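농구화 끈, 매듭 하나 바꿨을 뿐인데 발이 편해져요: 발 모양별 끈 묶기 방법

농구화를 새로 사면 다들 쿠션이나 접지 이야기부터 하시는데요, 저는 끈부터 다시 뺍니다. 매장에서 꿰어 준 그대로 신으면 발등이 눌리거나 뒤꿈치가 뜨는 경우가 정말 많거든요. 같은 신발인데 끈 꿰는 방법만 바꿔도 느낌이 확 달라져요! 처음 해 봤을 때 너무 신나서 집에 있는 운동화 끈을 전부 풀었다가 밤 11시까지 다시 꿴 기억이 납니다.

이 글에서는 제가 동네 체육관에서 농구하면서 써 본 방법들을 순서대로 적어 볼게요. 준비물은 신발, 끈, 그리고 경기할 때 신는 양말입니다. 양말은 꼭 실제로 신는 걸로 준비하세요. 얇은 양말 신고 맞춰 놓으면 두꺼운 농구 양말을 신는 순간 처음부터 다시 해야 합니다.

1. 끈 길이부터 확인하기

끈을 완전히 빼서 신발 옆에 펼쳐 놓습니다. 구멍이 여섯 쌍이면 보통 120cm, 일곱 쌍이면 140cm, 여덟 쌍이면 150~160cm 정도를 많이 씁니다. 신발 폭이나 끈 두께에 따라 달라지니까 원래 들어 있던 끈 길이를 재 보는 게 제일 확실해요. 뒤에 나오는 러너스 루프를 하려면 여유가 양쪽으로 조금씩 더 필요합니다. 리본을 묶고 고리가 바닥에 닿을 정도면 너무 긴 거예요. 뛰다가 밟습니다. 저 한 번 밟고 제대로 넘어졌어요.

끈 종류는 납작한 끈과 둥근 끈이 있는데, 농구화에는 납작한 쪽을 권하고 싶어요. 발등에 닿는 면이 넓어서 덜 배기고 매듭도 덜 풀립니다. 저는 Listska에서 나온 납작한 끈을 색깔별로 쓰고 있습니다. 둥근 끈이 달린 신발이라면 마지막에 나오는 이중 매듭을 꼭 해 주세요.

2. 기본 십자 꿰기

맨 아래 구멍 한 쌍에 끈을 안쪽에서 바깥쪽으로 빼냅니다. 양쪽 길이를 맞추고, 끈을 교차시켜서 다음 구멍도 안에서 바깥으로 통과시키세요. 끝까지 같은 방식입니다. 반대로 위에서 아래로 집어넣는 방식도 있는데, 이쪽은 마찰이 세서 잘 안 풀리는 대신 발등이 좀 답답할 수 있어요.

꿰는 동안에는 끈을 세게 당기지 말고 손가락 하나가 들어갈 정도로 느슨하게 둡니다. 다 꿴 다음 발을 넣고, 뒤꿈치로 바닥을 톡톡 두 번 치세요. 뒤꿈치가 제자리에 들어가면 그때 발가락 쪽부터 한 칸씩 당겨 올라갑니다. 위쪽만 확 잡아당기는 분들이 많은데 그러면 앞은 헐렁하고 발목만 조여요.

3. 뒤꿈치가 뜰 때: 러너스 루프

이건 진짜 추천합니다! 맨 위 구멍 옆이나 바로 아래에 안 쓰는 구멍이 하나 더 있는 신발이 많잖아요. 그 구멍이 이걸 하라고 있는 거예요.

십자 꿰기를 끝에서 두 번째 구멍까지 합니다. 그다음 교차시키지 않고 같은 쪽 마지막 구멍에 바깥에서 안으로 넣어 작은 고리를 만드세요. 반대쪽도 똑같이 합니다. 이제 왼쪽 끈은 오른쪽 고리에, 오른쪽 끈은 왼쪽 고리에 통과시킨 다음 양쪽 끝을 뒤쪽 아래로 당깁니다. 위로 당기면 고리가 제대로 안 조여져요. 고리가 조여지면 평소처럼 묶으면 끝입니다.

급정지할 때 발이 신발 안에서 앞으로 밀리던 분들은 차이를 바로 느끼실 거예요. 저는 Urkwood 체육관 바닥이 유난히 쫙쫙 붙는 편이라 멈출 때마다 엄지발톱이 앞코에 부딪혔는데, 이렇게 묶고 나서는 한 시즌 내내 발톱이 멀쩡했습니다. 다만 발목 앞쪽이 당기는 느낌이 들면 한 단계 풀어 주세요.

4. 발등이 높을 때: 창문 꿰기

발등이 높은 분은 눌리는 자리를 먼저 찾아야 합니다. 신발을 신고 평소처럼 조인 뒤 5분쯤 걸어 보세요. 아픈 자리에서 가장 가까운 구멍을 기억해 두고, 그 바로 아래 구멍까지 끈을 뺍니다.

거기서 교차시키지 말고 같은 쪽 위 구멍으로 곧장 올려 꿰세요. 옆에서 보면 끈이 세로로 한 칸 올라가고 가운데가 네모나게 비게 됩니다. 그 위부터는 다시 십자로 돌아오면 돼요. 눌리는 자리 위로 지나가는 끈이 없어지니까 정말 시원합니다. 같이 농구하는 Lewis Matheson은 발등이 높아서 늘 한 치수 큰 신발을 샀는데, 이 방법을 알려 줬더니 다음번에는 정사이즈로 샀더라고요. 괜히 제가 다 뿌듯했어요.

두 칸을 비우는 것도 가능하지만 로우컷에서는 하지 마세요. 잡아 주는 힘이 너무 약해집니다.

5. 발볼이 넓을 때: 아래쪽만 평행으로

앞쪽 두세 쌍만 교차 없이 세로로 올리고 나머지를 십자로 꿰는 방법입니다. 발가락 쪽 갑피가 벌어질 여유가 생겨요. 발볼 넓은 분들 중에 반 치수, 한 치수씩 올려 신다가 뒤꿈치가 노는 경우가 많은데, 이 방법에 러너스 루프를 합치면 꽤 좋습니다. 새끼발가락이 계속 저리거나 물집이 잡힌다면 끈으로 해결할 문제가 아니고 와이드 모델로 바꾸셔야 해요.

6. 경기 중에 안 풀리게 묶기

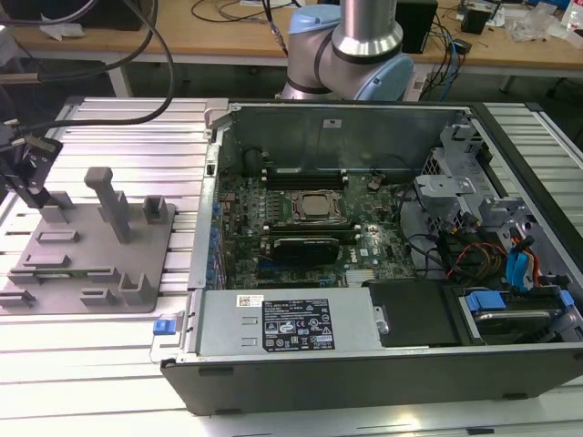 매듭이 자꾸 풀리는 분들은 첫 매듭과 리본의 방향을 확인해 보세요. 묶고 나서 리본 고리가 발 앞뒤 방향으로 비스듬히 돌아가면 세로매듭이 된 겁니다. 제대로 묶이면 고리가 신발을 가로질러 양옆으로 눕습니다. 고치는 건 간단해요. 첫 매듭에서 끈을 감는 방향만 반대로 바꾸면 됩니다. 저는 삼십 년 넘게 거꾸로 묶고 살았어요!

더 단단하게 하고 싶으면 이중 매듭을 씁니다. 리본을 만들 때 고리 둘레를 한 번이 아니라 두 번 감고 당기면 돼요. 풀 때는 끈 끝을 당기면 한 번에 풀리니까, 고리끼리 다시 묶는 방식보다 훨씬 편합니다. 남은 고리는 발등 쪽 끈 아래로 밀어 넣으세요.

7. 마지막 점검

양쪽 다 묶었으면 제자리에서 세 번 뛰고, 옆으로 짧게 스텝을 밟고, 앞으로 달리다가 한 번 멈춰 봅니다. 앞으로 밀리면 발등 중간을 한 칸 더 조이고, 발이 저리면 한 칸 풀어 주세요. 오른발과 왼발을 다르게 묶어도 괜찮습니다. 저도 왼발만 창문 꿰기예요.

그리고 몸을 풀고 나면 끈이 조금 늘어납니다. 첫 경기 들어가기 직전에 다시 한번 조여 주는 습관을 들이시면 좋아요.

자주 받는 질문

끈은 얼마나 자주 바꾸나요?
끝의 플라스틱이 갈라지거나 구멍에 쓸리는 부분에 보풀이 일면 바꿉니다. 저는 일주일에 두 번 뛰는데 반년에 한 번 정도 갈아요.

세탁해도 되나요?
네, 빼서 미지근한 물에 중성세제로 주물러 빨고 그늘에 말리세요. 건조기는 끈이 줄어드는 경우가 있어서 저는 안 씁니다.

고무 끈은 어떤가요?
가볍게 슛 연습할 때는 편한데 경기용으로는 옆으로 움직일 때 발이 좀 놀아서 아쉬웠어요.

아이 농구화에도 러너스 루프를 해도 되나요?
됩니다. 초등학생이면 고리까지는 어른이 만들어 주고 마지막 리본만 아이가 묶게 하면 금방 익숙해져요. 조인 다음에 발등이 아픈지 꼭 물어봐 주세요.

다음 글에서는 미드컷 농구화에 발목 보호대를 같이 찰 때 끈을 어디까지 꿰면 좋은지 적어 보겠습니다. 써 보신 방법이 있으면 댓글로 알려 주세요!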